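Quick ones for linens before the July heat, typed up between loads so excuse the mess.

**Washing**
- New sheets: wash once before use, cool water, no softener. Softener makes towels useless too. Half a cup of white vinegar in the rinse instead.
- Yellow pillowcases. Soak overnight in oxygen bleach, then wash as normal. Manju Bisht does hers with dish soap first, a squirt on the greasy part, rubbed in with an old toothbrush. Works on collars.
- Don't stuff the drum. Two sheets and the pillowcases, thats a load.

**Drying**
- Shake each peice out hard before it goes in the dryer. Button up duvet covers or everything ends up inside them in a ball.
- Line drying: fold over the line by a third, pegs at the hem, dark colors inside out.
- Take cotton down slightly damp if you're going to iron it. If not, smooth it with your hands and leave it flat 14 minutes or so while you do something else.

**Folding and storing**
- Fold on the bed. Kitchen table is always sticky somewhere.
- Whole set inside one of its own pillowcases. No more hunting for the fitted one at 11 pm.
- Cardboard is fine for a move, not for years. Bugs like the glue. Lidded plastic or a cotton bag for anything you care about.
- Cedar blocks lose their smell, sand them lightly and they come back.
- Label by bed size on the END of the bin, not the lid. Learned that one with a stack of five.

Wool blankets next time, need to ask Urmila about moths first.
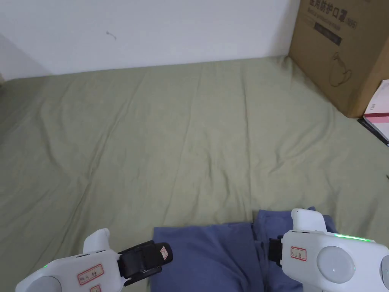
*Folded fabric on the green sheet, box at the back*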